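학교 스포츠 > 치어리딩 > 설치 안내

프리덱(Prideck) 연습 매트 사용 설명서
3장. 체육관 바닥에 매트 깔기

드디어 매트를 펼칠 차례입니다! 처음 깔아 보는 팀도 순서만 지키면 금방 손에 익고, 다 깔린 바닥에서 첫 점프를 해 보면 발에 닿는 느낌부터 다릅니다.

3.1 깔기 전에

1. 바닥을 마른 걸레로 닦고 모래나 머리핀이 남지 않았는지 살핍니다.
2. 농구 골대와 벽에서 매트 가장자리까지 최소 200cm를 비웁니다.
3. 롤의 묶음 띠는 놓을 자리까지 옮긴 다음에 풉니다.

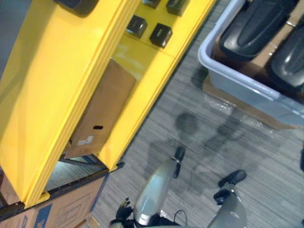
노란 선반 칸에 세워 둔 골판지 상자

주의: 롤 하나의 무게는 약 77kg입니다. 절대 혼자 들지 마시고 전용 수레를 쓰세요. 수레에 싣고 내릴 때도 양쪽 끝을 한 사람씩 잡습니다.

3.2 펼치고 잇기

4. 첫 번째 롤을 체육관 중앙선에 맞춰 펼칩니다. 이 한 장이 전체의 기준이 되니 여기서는 시간을 넉넉히 쓰세요.
5. 다음 롤은 옆에 나란히 놓고, 카펫 면이 위로 오게 천천히 굴립니다.
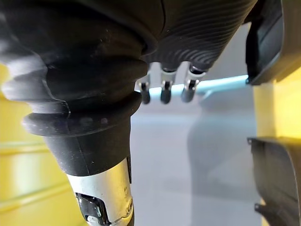
홀게르 할보르센

6. 이음매를 손바닥으로 눌러 틈을 없앤 뒤 벨크로 띠를 가운데부터 바깥쪽으로 붙입니다. 끝에서 시작하면 반대편이 울기 쉬워요.
7. 모서리가 말려 있으면 반대로 살짝 접었다가 펴고 잠시 둡니다. 그륀리 체육관처럼 서늘한 곳에서는 조금 더 기다려 주세요.

참고: 피라미드나 토스 연습에는 이 매트만으로 부족합니다. 소속 리그의 안전 규정에 맞는 착지 매트를 함께 준비하세요.

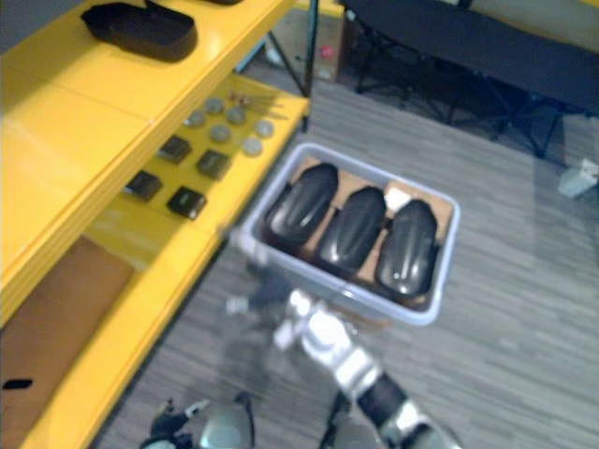 3.3 첫 연습 전 점검

8. 양말을 신고 모든 이음매를 따라 걸어 봅니다. 발끝이 걸리면 그 자리의 띠를 떼어 다시 붙입니다.
9. 가벼운 제자리뛰기, 옆돌기 순으로 몸을 풀며 매트가 밀리지 않는지 봅니다. 여기까지 통과하면 이제 마음껏 뛰어도 좋습니다!
10. 플라이어가 서는 위치는 분필 대신 떼어 낼 수 있는 천 테이프로 표시합니다.

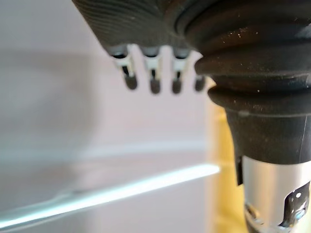
매트 위에서 실외용 운동화를 신어도 되나요?
실내 전용 치어화만 신어 주세요. 밑창에 낀 작은 돌이 카펫 면을 긁고 이음매 띠의 접착력도 떨어뜨립니다.

관련 글
- 4장. 매트 말기와 보관
- 벨크로 띠 교체 방법
- 티소나크 수레 조립 안내
- 그라스트빌 고교 팀의 5월 연습 일정 짜기

문의: 프리덱 고객지원실 | © 2018 Prideck | 맨 위로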